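Ticket 3338: Vilero fish finder drops depth reading above trolling speed
Status: Closed
Product: Vilero, transom-mount transducer
Opened by: Cosimo Barbieri

Hi all, me again, the guy with the aluminum boat on Tritlow. My Vilero reads depth just fine when I'm sitting still or puttering along with the trolling motor, but as soon as I get up and go, the number starts blinking and then I lose bottom completely. Slow down and it comes right back. It's been doing this since I put the boat back in after changing the bunks on the trailer, and I really don't want to spend October driving blind over those stump fields!

So far I've restarted the unit, put it back to factory settings and swapped the fuse (it was fine, I just had one handy). I also unplugged the transducer at the back of the head unit and looked at the pins. Nothing bent, nothing green. Same blinking number when I got back out there.
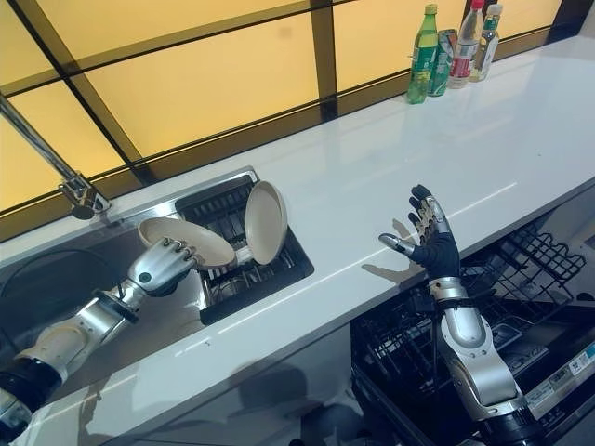 Usa Nilsuwan: Thanks for all that, Cosimo. If it holds bottom at a crawl, the transducer itself is probably healthy. I'd look at how it sits on the transom before you touch anything else. On an aluminum hull you want the face just a hair below the bottom of the boat, level or with the back edge tipped down very slightly, and well away from any rivet line. Rivets throw bubbles. Can you check whether the bracket got bumped when you did the bunks?

Well, I went out to the driveway with a flashlight and a level, and the bracket had kicked up at the back. I bet it caught on the new bunk carpet when I loaded it. I loosened the two screws, set it back down where the old outline was on the paint, and snugged it up again. Took it out to the Kaewkla ramp the next morning, a little after 6.

Better, but not fixed. It holds bottom up to a fast idle now, then it goes. I also noticed the screen fills up with fuzz from top to bottom when the big motor is running, even tied to the dock, which I swear wasn't there last year.
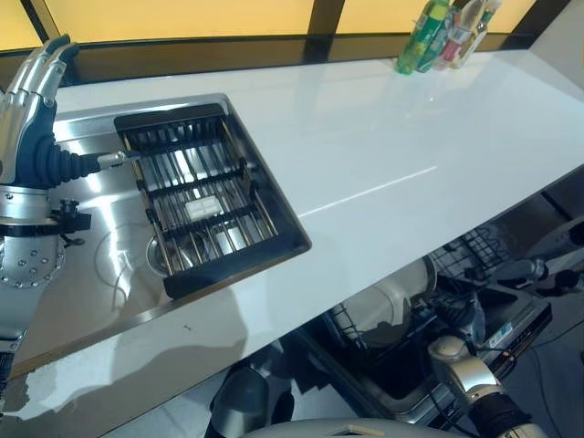
Update 2

Usa asked me to write down my settings, so I did. Range was on auto, sensitivity was at 100 percent (my doing, I was chasing perch and figured more was more), and noise rejection was off. The fuzz at the dock got her interested in the wiring, too. I'd run the transducer cable through the same clamp as the battery cable because it looked tidier. Sigh.

She had me move the cable to the other side of the splashwell, with the extra looped loosely instead of zip-tied into a tight little bundle, and put sensitivity back on auto. I used up the last of my Nistatard clips doing it, and now there's not one wire in that boat crossing another if I could help it.

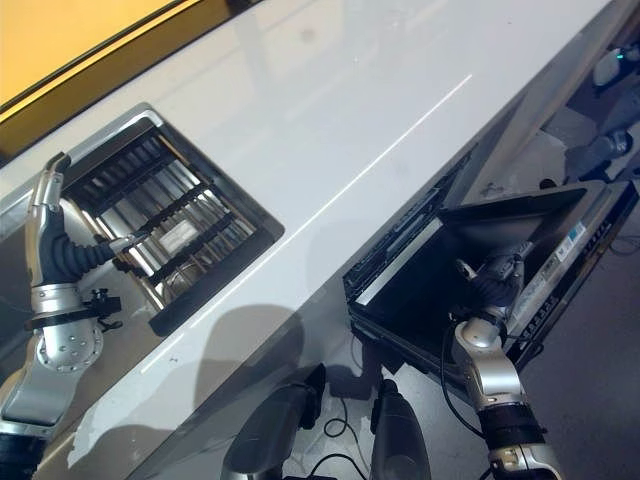
Do I need to change the range from auto if I never fish deeper than 40 feet?
Leave it on auto until the signal is steady, then set a fixed range if you like a bigger view of the bottom.

Back out again, this time with my brother-in-law in the front for weight. The fuzz at the dock was gone, and I mean gone. Depth held on plane all the way across the main basin, but I still got a few blinks in hard left turns. I ran it up and down past the island at 3 different speeds and it was the same thing each time, only turning left.

Usa figured the transducer was still a touch high on that side, and she had me drop it another eighth of an inch. I was nervous about that because of the spray, so I went a little at a time and marked each spot with a pencil. At roughly 1000 rpm more than I usually run, there was a small rooster tail off the bracket, and at my normal speed there wasn't any.

Steps that got it working, in case somebody else on here has the same boat:

1. Level the boat on the trailer and check the bracket against the bottom of the hull.
2. Get the transducer cable away from the battery cable.
3. Put sensitivity back on auto, and don't crank it for perch like I did.
4. Lower the transducer an eighth of an inch at a time, with a test run after each change. 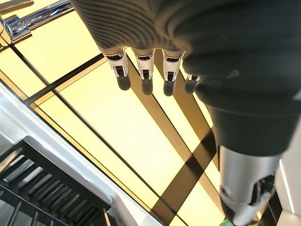
5. Seal the old screw holes with marine sealant before the boat goes back in.

I've had it out twice more and it reads bottom the whole way, left turns included. You can close this one, Usa, and thank you for putting up with me! I still want to ask about the temperature reading being two degrees off from my buddy's, but I'll open a new ticket for that.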